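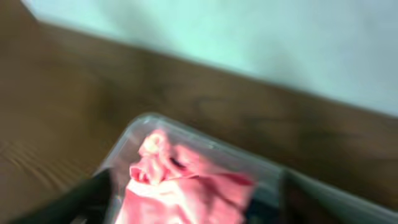

Magdy Hegazy wanted to know, in the margin of draft 5, whether "hesitation" was a technical term or just a nice way of saying the robot was slow.

Julián Manzano typed that it was a technical term. He then scrolled up to the method section to make it one.

The method, as he had sold it to Zarnham in November, was simple enough to fit on a slide. Two arms put laundry in a bin. Before each grasp, the policy proposed several places to pinch the cloth, and if the proposals disagreed too much, the arm backed off and looked again through the wrist camera. Everybody else's robots grabbed. His would look twice. He had called it Toltard, after a village where his grandmother took four hours to buy a fish, and he had been told by three separate people that the name had "tard" in it.

The result was 141 successful packings out of 145. Without the second look it was much worse, and faster, and Julián had put the faster part in a footnote.

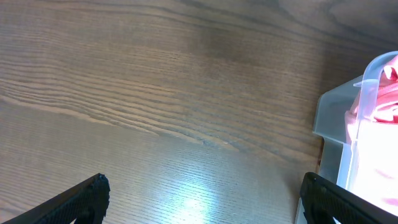

According to Aicha Tawfik, the footnote had to come up into the main text, where people could be disappointed by it properly.

"It's one sentence," Julián said.

"Then it won't take up much room."

He moved it. The paragraph now read like a confession from someone who had been promised a lighter sentence. He added the word "modest" before "increase in completion time," took it out, put it back, and went to get coffee. When he returned Aicha had taken it out again and added a table.

They were allowed up to 7 retries per garment, a limit Julián had picked because it was the number already in the code. Magdy's next comment asked for a justification. Julián wrote that the limit had been "chosen empirically" and felt his ears get warm.

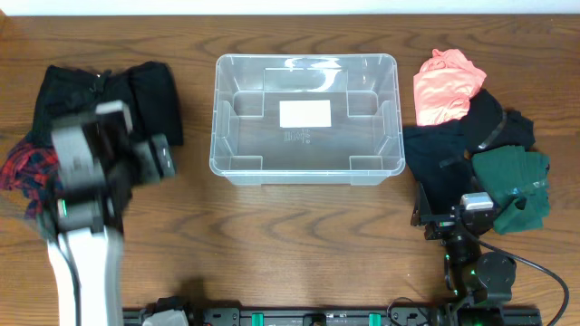 Flannel did fine, for what it was worth. Flannel held its shape, the proposals agreed, and the arm went in like it had a train to catch. The thin stuff was where the looking twice paid off, and also where it turned into looking three and four times, late in the evening, while Julián ate crackers over the keyboard and told the left arm it was doing great.

He had meant to cut that part of the lab log before sharing it. Aicha had left a thumbs-up next to it.

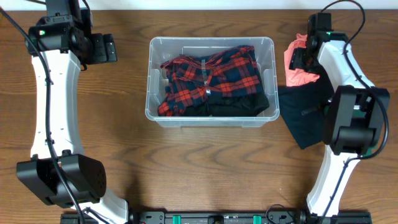
6. Limitations

"We evaluated on one table," Julián wrote, and stopped, and looked at the clock, and looked again.

Aicha's cursor showed up at the end of his line and waited there, blinking. Then it typed: "and one kind of bin."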